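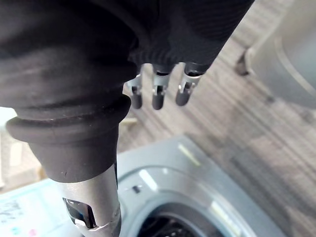

According to Raimonds Kalniņš, the glass plates at Stevside should have been measured decades ago, and it is a poor excuse to say that there was always something newer to point a telescope at. He put this in a letter to the observatory in April, and Līga Grīnberga has kept it pinned above her desk.

"He's right, mostly," she says. "I would only add that if they had been measured decades ago, we'd be doing it again now anyway. The reference stars weren't good enough."

The plates are photographs of the night sky taken on glass coated with emulsion. Stevside holds 1,246 of them, all exposed through the Adomaitis astrograph before it was retired. Grīnberga's job is to get brightness measurements out of them for a class of stars that change slowly, some over a year or more, and some over times so long that one working life may not cover a full cycle.

I asked her what an old plate can say that a modern survey can't.

"When it was taken. That's all, really. A modern camera beats the plate on everything else. But if a star faded before the surveys began and then came back, the only record of it is on the glass, or in somebody's notebook if you're lucky."

The stars she works on are red giants, swollen and cool, and many of them swell and shrink in a fairly regular way. Astronomers have known this for a long time. What interests her is the small group in which the period itself changes. One explanation is that the helium layer around the core flares up from time to time and the whole star has to settle again afterwards. Theory says such a flash is short compared with the quiet time between, so catching a star at the right moment takes either a very large sample or a very long record.

"We've got a modest sample and a long record," she says. "With gaps. Cloud, repairs, a period when the budget for plates ran out and they cut them in half. You can see that in the boxes, the half plates are all together."

Each plate is cleaned on the glass side only, scanned, and then passed through a program called Hikix, which finds the star images and fits their sizes. On a photographic plate a brighter star makes a bigger, blacker spot, but the relation isn't a straight line. It bends at both ends, and it bends differently from one plate to the next depending on the emulsion and how it was developed. Hikix works out the curve for each plate from stars of known, steady brightness.

"People expect the scanning to be the slow part. The slow part is me looking at curves and deciding whether I believe them."

She doesn't always. So far more than 900 plates have been scanned, and a number of those have been set aside with trailed images or fogging. She would like to go back to some of them. A trailed image still contains the light, she points out – it's just spread out, and the program doesn't know how to add it up.

The results go into a list called Isico, which gives the star, the date, the brightness and an error. I asked how large the errors were.

"Large. Anyone used to modern photometry would be unhappy. But these stars change by so much that you can be quite far off on a single point and still get the time of maximum."

Of the stars measured up to now, nine show a change in period that she is prepared to defend. Two of them have been getting shorter steadily through the whole run of plates. She won't say yet that these are helium flashes. Periods in red giants also wander for reasons that are less well understood, and a slow wander can look like a trend if the record stops at the wrong place.

"I'd want the spectra. There's an element, technetium, which has no stable form, so if it's there it was made in the star fairly recently. That would help the case. It wouldn't settle it."

Does she mind that the answer may have to wait for someone else?

"No. Whoever took the plates wasn't looking at my stars either. Most of these fields were taken for asteroids. The observer wrote 'nothing found' in the log for one of my best plates."

The logs are the other half of the work. They are handwritten, the times are given in at least one local system she had to reconstruct, and an error of a day or so in the date matters little for a star with a period of a year. An error of a month does matter, and she has found a few of those – mostly in January, where the observer had carried on writing the old year.

Kalniņš has since written again, asking when Isico will be open to other observers. Grīnberga has told him it will be after the second check of the logs, and that she isn't giving a date.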